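Aug 13, 2024 | Posted by Sita

So the little whiteboard is back in my life! Black edge, blue marker, that's the whole system (I'm done with sticky notes, they end up in my socks).
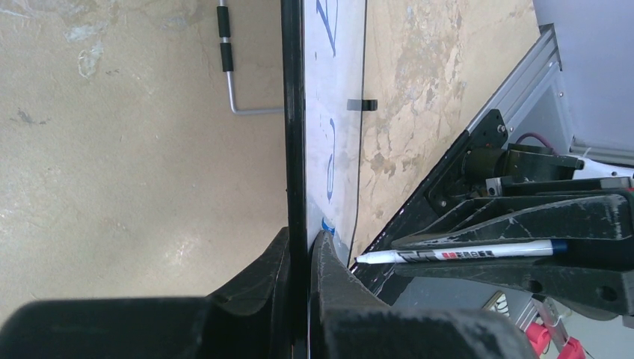
My sister thinks I should just use my phone like everyone else. She may be right, but a phone list never gets doodled on, and I like the doodling.

Blue is my favorite for short stuff. Two words, big letters, on a slant if I feel like it.
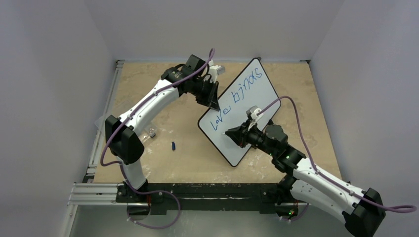

And then I leave it up way too long. Last November I kept one up for 7 weeks!

Recent posts
Markers that dry out
4 ways to use up old tape

Contact | © Sita | Back to top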